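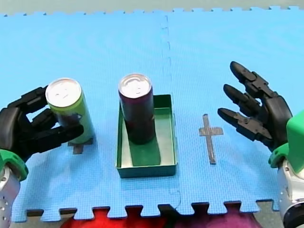

보낸 사람: Chidubem Isah
받는 사람: 원격조작 시연 메일링 리스트
날짜: 2024년 1월 14일
제목: Re: 캔 옮기기 시연, 손가락 닫는 순서에 대한 질문

Leen 님, 그리고 리스트의 여러분, 안녕하세요.

답장이 늦어서 죄송합니다. 제 한국어가 아직 부족하므로 이상한 표현이 있으면 너그럽게 읽어 주십시오. 질문에 하나씩 대답하겠습니다.

> Leen Khoury 님이 작성:
> Prata 과제의 시연 데이터를 지난주부터 보고 있습니다.
> 트레이와 십자 테이프를 쓰는 캔 과제입니다.
> 첫째, 조작자마다 손가락을 닫는 순서가 다릅니다.
> 어떤 분은 엄지를 먼저 대고, 어떤 분은 전부 동시에 닫습니다.
> 이것을 하나로 통일해야 합니까?
> 둘째, 한 손이 일하는 동안 다른 손은 어디에 두어야 합니까?
> 셋째, 실패한 시연은 지웁니까, 남깁니까?

첫째 질문입니다. 저희 Waseck 쪽에서는 통일하는 것을 권합니다. 키가 크고 가는 캔은 넘어지기 쉬운 물건입니다. 손가락 전부를 동시에 닫으면 캔이 엄지 쪽으로 밀리고, 십자 표시에서 벗어나는 일이 많았습니다. 엄지를 아래쪽에 먼저 가볍게 대고, 그 다음에 나머지 손가락을 옆면으로 감는 방법이 제일 안정적이었습니다. 위쪽 손가락은 캔의 가운데 높이쯤을 지나가면 충분합니다. 더 높이 잡으면 트레이에서 꺼낼 때 손목을 많이 꺾어야 합니다.

다만 조작자에게 말로만 설명하면 잘 전달되지 않습니다. 저는 새 조작자가 오면 먼저 장갑 없이 자기 손으로 캔을 천천히 잡아 보게 합니다. 그 다음에 장갑을 끼고 같은 동작을 하게 합니다. 사람의 손은 로봇 손보다 훨씬 부드러워서, 처음에는 모두 너무 빨리 닫습니다.

둘째 질문입니다. 쉬는 손을 화면 밖으로 빼는 조작자가 있는데, 저는 좋아하지 않습니다. 다음 동작을 할 때 갑자기 들어오게 되고, 학습된 정책도 그것을 그대로 따라 합니다. 왼손이 캔을 잡고 있으면 오른손은 손가락을 펴고 오른쪽 십자 표시 옆에서 기다리게 하십시오. 매트에 닿지 않는 높이가 좋습니다. 폼 매트는 부드럽지만 손가락 끝이 눌리면 관절 값이 조금씩 흔들립니다.

셋째 질문입니다. 지우지 마십시오. Grurkolmont 세션에서 시연 875개를 모았고, 그중 68개가 실패로 표시되어 있습니다. 캔이 넘어진 것도 있고, 트레이의 벽에 걸린 것도 있습니다. 저희는 이것을 학습에는 쓰지 않지만 평가 기준을 만들 때 계속 봅니다. 표시는 두 종류로만 합니다. "넘어짐"과 "위치 벗어남"입니다. 전에는 종류가 더 많았는데 표시하는 사람마다 기준이 달라서 줄였습니다.

한 가지 부탁이 있습니다. 트레이는 벽이 낮아서 조작자가 무심코 손등으로 밀어 버립니다. 시작하기 전에 트레이의 긴 쪽이 조작자에게서 멀어지는 방향인지 확인해 주십시오. 9월 데이터에는 가로로 놓인 것이 섞여 있어서 나누는 데에 이틀이 걸렸습니다.

그리고 Altell 재생 도구를 쓰시는 분께 여쭙고 싶습니다. 왼손과 오른손의 시간 기록이 두 프레임 정도 어긋나는 현상을 보신 적이 있습니까? 저희는 장갑 쪽 문제인지 기록 쪽 문제인지 아직 모릅니다. 로그가 필요하시면 개인 메일로 보내 드리겠습니다.

감사합니다.
Chidubem Isah 드림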